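Last updated: 2023-02-14

Mobile Processors for Curious Beginners
Notes for Session 4: What the graphics part of the chip is doing
Krishnamoorthy Salian

Welcome back, everybody! Last time we spent nearly the whole hour on the main cores, and I promised that this week we'd get to the graphics side, so let's get to it before I wander off again.

Start with the screen. A phone that redraws its screen 60 times a second has a little under 17 milliseconds to finish each picture. Push the refresh rate up to 144 and the time shrinks to just under seven milliseconds, which is why a game that feels lovely on one setting can start to stutter on another. The chip hasn't become any worse, it simply has less time to do the same job. Please work this out by hand once (1000 divided by the refresh rate), as it helps later on.

Our practice chip this term is the Varkum, which has a small graphics unit and shares its memory with everything else on the phone. Sharing is normal in phones - there's no separate pool of graphics memory as you'd find on a desktop card - and it means that the camera, the browser and the game are all standing in the same line. When you read a spec sheet, look for memory bandwidth before you look at the number of graphics cores. I know the core count is printed in bigger letters!

Tiles

Most phone graphics units cut the picture up into small squares called tiles and finish them one at a time. A tile is small enough to stay in fast memory right on the chip, so there are fewer trips out to the slow memory, and trips are what eat the battery. In the Clirar worksheet you'll find a picture divided into 300 tiles. In 27 of them nothing changes between one picture and the next. Have a think about what a clever chip could do with those, and jot down your answer before you peek at the back page.

Heat

A phone has no fan, as a rule, so when it gets warm it slows itself down. We call that throttling. The Perron test run in your packet starts with a score of 601 and then sags as the minutes go by, and I'd like you to care more about the sag than about the starting score. A steady middling chip is often nicer to live with than a quick one that tires (my own phone is the second sort, sadly).

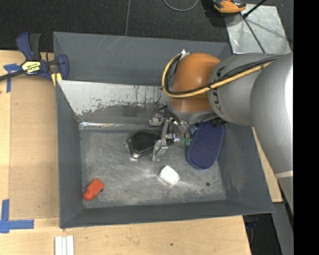 READING AND HOMEWORK

Read the Itomura chapter on shared memory, skipping the boxed section unless you enjoy that kind of thing. Then do worksheet questions one through five. Question four is longer than it looks, so leave yourself an evening for it. The written project isn't due until May, but do bring me your topic early if you can - I'm always happy to talk it over after class.

Related notes
Session 2: Reading a spec sheet
Session 3: Big cores and little cores
Session 5: Where the battery goes

We use cookies to remember your settings on this site. By continuing to browse, you agree to our use of cookies.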